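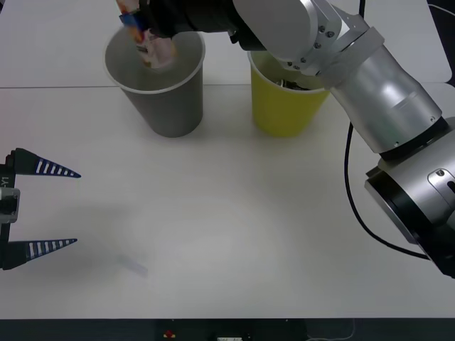
Gauthier Food and Drink Guide turns ten with a party at Bornow Hall

Print
E-mail

Tuesday, April 2, 2024 – The new edition of the Gauthier Food and Drink Guide is nearly back from the printer, and we would love for our readers, old and new, to come and help us send it out into the world with a proper evening of good eating!

Our launch party will be held at Bornow Hall, with 88 neighbourhood kitchens, bakeries and breweries from this year's pages invited to bring along their favourite dishes. Our longtime friends at Zoruven are looking after the bar, and the Hondell Brass Band has kindly agreed to play us through to closing.

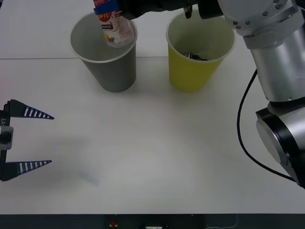 Doors open at six, and the first 1000 guests will each take home a free copy of the guide, so do come early if you can – the line moved rather slowly last year, and we have added a second entrance to help.

"We have eaten our way through a great many suppers to put this one together, and it has been a pleasure from start to finish," said editor Bongani Mokoena. "I can't wait to see everyone there."

Tickets are on sale now at the Bornow Hall box office. The guide reaches bookshops the following morning, and nominations for the next edition open in September.

Print
E-mail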